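How to Learn a Standing Start on the Track

The first time I rolled up to a start line on a fixed gear bike and tried to go from zero, I pulled my foot straight out of the pedal and sat down on my own top tube. I was 41. I had been riding road for years and thought I knew how to push a bike forward. I loved it anyway, and I've been a little obsessed with standing starts ever since!

What follows is the way I teach it now at our beginner sessions, and it works for anyone who can already ride the track comfortably, hold a line on the black and come to a controlled stop at the rail. If you can't do those yet, get them first. The start will still be there next month.

What you need

A track bike that fits, with a gear you can turn over. People want to talk about gears all day long, so I'll keep it short: start small. I put beginners on an 86 inch gear or lower. You'll see racers on things well north of that, and some of the big sprinters are over 111 inches these days, but they have the legs for it and a coach watching every pedal stroke. A gear that is too big teaches you to wrench the bike sideways.

Pedals you trust. If you use clipless, wind the release tension up and add a strap if your pedal takes one. Mine are old Bodavano road pedals with a double strap and they have never let go. Check your cleat bolts before every session. A loose cleat feels fine right up until you put your whole body into it.

Drop bars, or the wide low bars sprinters like. Don't try this on aero extensions. Even pursuit riders start with their hands on the base bar.

A holder. This is a friend who stands behind and slightly to one side of you and keeps you upright. Most small tracks don't have a start gate, and you don't need one to learn.

And a flat, dry piece of track. Use the straight, down on the flat or just above the measurement line, with the session leader's okay.

Setting up the bike

Air up your tires and check your chain. For starts I like the chain with a little up and down play at the tightest point of the rotation, no more than the width of a pencil. Then check the rear wheel nuts. A hard start will drag a wheel forward in the dropouts if the nuts are only finger happy, and then your tire rubs the frame and your effort is over. I use a long Lolteck wrench that lives in my shoe bag.

Finding your front foot

Everybody has a leg they'd rather lead with. Stand with your feet together, close your eyes and have someone nudge you gently between the shoulder blades. The foot you catch yourself with is a good first guess. Try three starts with that foot forward and three with the other. You'll know. Some riders discover they are stronger on one side but calmer on the other, and for the first few weeks I'd pick calmer.

Once you've chosen, have your holder lift the back wheel by the saddle while you turn the cranks into place. You want the front crank a bit above horizontal. If you picture a clock from the drive side, with the bike pointing right, the crank should sit somewhere between two and three. Too high and the pedal has nothing to push against. Too low and you've thrown away half of your best stroke before the beep.

The position

Sit on the saddle first. Hands in the drops, elbows a little bent, shoulders loose. Look at a spot on the track 30 feet ahead of you. If you look at your front wheel you will steer toward whatever you're looking at, usually the infield.

Now breathe. I take two slow breaths, and on the second one I feel my weight settle into the pedals.

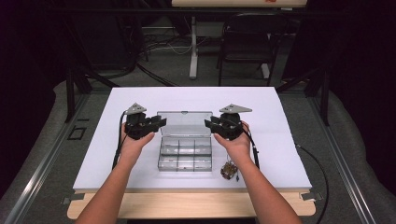

Next, stand up off the saddle without leaning forward. Your hips come up and stay roughly over the bottom bracket. Your arms are nearly straight. Practice this part on its own with the holder keeping you steady: sit, stand, pause, sit. Do it until it's boring. A lot of wobbly starts come from riders who have never spent any time in that standing position and are surprised by it when the countdown hits three.

The movement

Okay, the fun bit! A good start has a small backward load followed by a big forward throw. Just before go, let your hips drift back over the saddle. Then drive them forward and up, toward the handlebars, as you push the front pedal down. The bike gets pulled underneath you by your arms while your body swings over the top of it.

People describe it in all kinds of ways. Obadia Rweyemamu, the coach who finally got me to feel it, told me to imagine shutting a heavy drawer with my hips. I've heard others talk about jumping onto a high step. Use whatever picture clicks for you.

Keep the bars straight on that first push. Your arms pull up and back evenly, with a bit more on the side of the leading leg to balance the pedal force. If your front wheel twitches left and right, you're pulling with one arm and forgetting the other.

The second stroke matters as much as the first. The bike is barely moving and your other leg has to come over the top and find pressure right away. Riders put everything into stroke one and then sort of admire it. Think "one-two" as a single thing.

From there, stay out of the saddle and keep building. On a beginner gear you'll probably want to sit after half a lap. Sit smoothly, by lowering your hips back while your legs keep turning. Remember that it's a fixed wheel – if your legs stop, the bike will tell you about it.

A first session

Warm up properly. I do 15 to 20 minutes rolling around in the paceline, with a couple of brisk laps at the end. Then:

Step 1. Four rolling starts from walking pace, no holder. Come down the straight as slowly as you can keep your balance, stand, and accelerate for half a straight. These teach you to stay over the bike.

Step 2. Held position practice, five minutes. Sit, stand, pause, sit.

Step 3. Four held starts at medium effort. Only the first two pedal strokes count. After that, ease off, roll around and come back.

Step 4. Two held starts at full effort, through to the end of the first bend.

Take at least five minutes between the hard ones. It feels like far too long when you're excited, and I still have to make myself do it. Starts are all about fresh legs, and tired starts are messy starts.

That's plenty for one day. Your lower back and the muscles at the front of your hips will have opinions in the morning.

A word for the holder

Hold the underside of the saddle with one hand and the seatpost with the other. Keep the bike vertical. Your job is to let go cleanly, so please don't push! A push feels helpful, but it makes the rider learn a timing that won't be there in a race. In most events it will get you a talking to from the commissaire as well.

Common problems

The front wheel lifts. Your weight is too far back when the pedal goes down. Start the hip drive a hair earlier.

The back wheel slips. Usually the opposite, with all your weight over the bars. Check your tire pressure too, especially on a dusty outdoor track.

You veer down the track. Eyes up, and pull evenly.

You're late on every countdown. Most beginners wait to hear "go" and then begin to think about moving. Learn the rhythm of the count so that the backward load happens just ahead of the signal. Have your holder count out loud the same way each time.

Your foot comes out. Stop, check the cleat and the strap, and don't do another one until you've sorted it. Ask me how I know.

Where to go next

Once you can do four clean starts in a row, time your first half lap. Our track, Vesia, is an outdoor 400 meter bowl with long, gentle bends, so we use cones to mark the distance. If you ride a shorter indoor track, the painted lines will do the job. Write the times down along with the gear you used, and change only one of them at a time. My notebook has a full winter of starts in it, and the biggest jump came in October, when I went down a gear and quit fighting the bike.

After that, find two other people and try a team sprint. Getting off the line with someone half a wheel away from you is a whole different kind of fun, and I'll get into the exchange in the next page.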